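Stockroom Practice, Unit 3: Sorting and Binning Soft Headwear
Handout for the Partington evening course
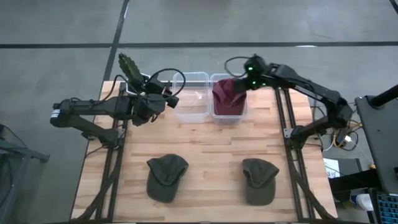 Last unit dealt with folded garments, which stack flat and can be counted by the edge. Caps do neither. The crown is soft, the bill is stiff, and the two want to go in different directions when the cap is put down. Most of the trouble in a returns area comes from treating a cap like a small T-shirt.

1. Terms used in this unit

Crown: the rounded part that covers the head.
Bill: the curved stiff part at the front. Some suppliers write "visor" or "peak" on their paperwork. Use "bill" in your written work.
Closure: the strap, snap or buckle at the back.
Sweatband: the strip inside the lower edge of the crown.
Loose cap: a cap that is out of its carton and has not been binned.

2. Laying out

Work on a clear, level table. Put the bins along the far side, next to each other, so that the near half is free for loose caps. Lay the caps crown up with the bills pointing toward the bins. Leave bare table between one cap and the next. If the caps overlap, the bills hook under each other and you will drag two when you meant to lift one.

Clear bins are better than solid ones for this work. You can check the color of the contents from the side and see whether a bin has been emptied. If your stockroom only has solid bins, label the short end and the long side both.

3. Sorting by color

Sort by color first and by size second. One color goes in one bin. An empty bin next to a started one is normal at the beginning of a batch and should be left where it is, ready for the next color.

Dark shades cause the most mistakes. Olive, charcoal and dark brown look alike under warm lamps, and maroon can pass for brown at the bottom of a bin. Compare two caps side by side on the table before binning either. If you are still unsure, read the color code on the inside label. The Bradier supplier list used in class has 45 color codes, and several of the greens differ by one digit.

4. Placing the cap in the bin

Hold the cap by the crown, close to the front seam. Do not carry it by the closure. Lower it until it touches the bottom of the bin, then let go. A cap that is dropped or pushed down tends to crumple and stand half upright against the wall of the bin. One cap like that takes up the room of several and spoils the nesting of everything put in after it.

When the first cap is lying properly, nest the second over it with the bill in the same direction. Keep going until the stack reaches the rim. Never press down on the top of the stack to gain space. Start another bin.

If a cap has already crumpled:
Take it out completely.
Push the crown out from the inside with your fist.
Check the bill for a crease.
Set it on the table for a moment, then bin it again.

A creased bill goes to seconds. A dented crown does not, as long as it comes back to shape.

5. Counting and recording

Count caps into the bin and write the number on the slip when the bin is full. Do not count from the side of the bin. Nested bills are hard to tell apart and the count usually comes out low.

Worked case. A delivery from Fladard is listed as 190 caps. The slips add up to 161. The difference is 29. Before reporting a shortage, check the table for loose caps, check the cartons, and recount any bin with a dark color in it. Write the final figure on the Ploreler sheet and initial it.

6. For next time

Read the section on cartons and dividers in the course folder. Bring a slip you have filled in yourself, from work or from the practice table. Bins with lids and mixed-size batches are left until May.

Partington course handout, revised 6 April 2023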